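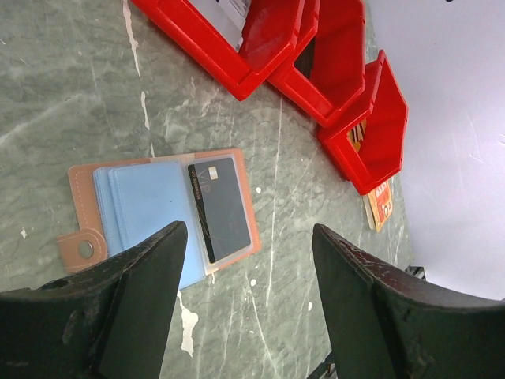 Memley 会员卡与积分卡条款语料

版本说明

本目录存放 Memley 语料的第二个公开版本。语料收集的是零售店、图书馆、健身房和小型影院发给持卡人的书面条款，包括办卡须知、积分规则、挂失说明和退卡说明。全部为中文文本，纯文字，不含扫描件。

文件

terms.jsonl：条款正文，一行一份文档。
clauses.jsonl：按条切分后的文本，每条带有类别标签。
sources.csv：来源登记表，记录发卡机构类型、采集月份和授权方式。
changes.txt：与上一版的差异。

规模

正文共 824 份，其中 375 份来自零售业，290 份来自图书馆和其他公共服务机构，其余归入“休闲”一类。同一机构的新旧条款算作不同文档，用 series_id 字段关联。

字段

doc_id：文档编号，版本之间保持不变。
series_id：同一机构历次条款共用的编号。
sector：行业，取值为 retail、public、leisure。
text：正文，保留原有分段，去掉页眉和页脚。
expiry_rule：积分或卡片的有效期写法，没有写明时为空字符串。
fee_flag：条款中是否提到补卡费，取值为 0 或 1。

采集与清理

原文由 Celeste Lucero 和 Facundo Bustos 向发卡机构索取，或从店内可自由取阅的折页录入。录入后统一为简体字和全角标点。原文中的错别字不改，因为下游有一项任务就是检查条款里的用词不一致，例如同一份文件中“积分”和“点数”混用。

电话号码、门店地址和负责人姓名已替换为占位符 [电话]、[地址]、[姓名]。机构名称替换为 Destora、Iturra、Grunder 等代称，代称与真实机构的对照表不公开。语料中没有持卡人的个人资料，也没有卡号。

标注

条款类别共九种：资格、办理、积分累计、积分兑换、有效期、挂失补办、转让、终止、其他。每条先由一人标注，再由 Telma Cáceres 复核。一条里同时写了有效期和终止的，按句首的主要动作归类，次要类别写入 label_alt。

“转让”与“挂失补办”之间的分歧最多。很多条款把“本卡仅限本人使用”和“遗失请及时告知”写在同一句里。标注手册第四节有处理办法，改标之前请先看这一节。

已知问题

休闲类文档偏短，有几份只有一段话。
部分图书馆条款引用了借阅章程，章程本身未收录，单独读时意思不完整。
expiry_rule 用规则抽取，遇到“自次年起顺延”这类写法会取错年份。
八月采集的一批折页中有重复内容，已在 sources.csv 中标为 dup，正文暂时保留。

划分

训练、验证和测试三部分按 series_id 划分，同一机构的条款不会跨越两个部分。请不要按 doc_id 重新随机划分，否则测试分数会偏高。

使用限制

可用于研究和教学。不得用于还原发卡机构身份，也不应当作法律意见的依据。条款随时可能修改，语料中的文本只代表采集时的版本。

维护

语料由 Josefina Durán 维护，切分脚本由 Dirk Aerts 编写。发现错标请提交 doc_id、原标签和建议标签，一次可以提交多条。新增来源需附上授权方式，格式参照 sources.csv 的 license 列。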